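Unit 5: Looking After a Hand-Held Gripper Pair

Read this before the lab. It covers the Joncombe pair only, and I'll say where I think the Draltier service sheet is wrong.

The sheet tells you to recalibrate every 1000 cycles. I've never seen a reason for that figure. Our left unit was at 2249 when I last checked it and its zero was fine; the right one needed attention at 41. Log the cycles if you like, but go by what the jaw does.

Start with the pads. They're dark gray, they sit deep in the housing, and dirt on them is hard to spot under ceiling lights. Tilt the gripper until the glare moves off the part you want to see. Look at the mesh behind the pad as well, and don't poke it with a screwdriver.
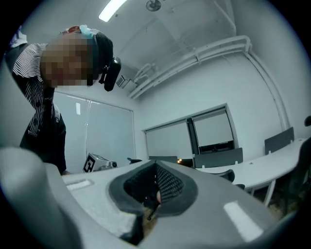
Next comes closing force. The sheet says to trust the number on the screen. Close the jaw on a folded card and pull — if the card slides out with no drag, the number is wrong, whatever it says. Do this three times before you touch the adjustment. Most of the "faults" reported to me in October were a jaw somebody had adjusted the day before.

Markers are the other weak point. A square marker with one lifted corner will still be read, and the pose you get from it will look believable. That makes it worse than a marker that fails outright. Press all four corners with a thumb. If one lifts, replace the marker and redo the offset. The Pralura software offers to "auto-correct" a bent marker. Leave that switched off until someone shows me a test.
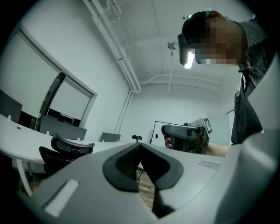 Lionel Entwistle
Instructor, Robot Maintenance

Check the two grippers against each other last. Hold both where the tracker can read them, keep your sleeves clear of the markers, and write down the distance it reports. Measure the same distance with a steel rule. The Iyengar worksheet has a column for the first value and none for the second, so add one by hand.

Bring your log to the next session, including any readings you didn't believe.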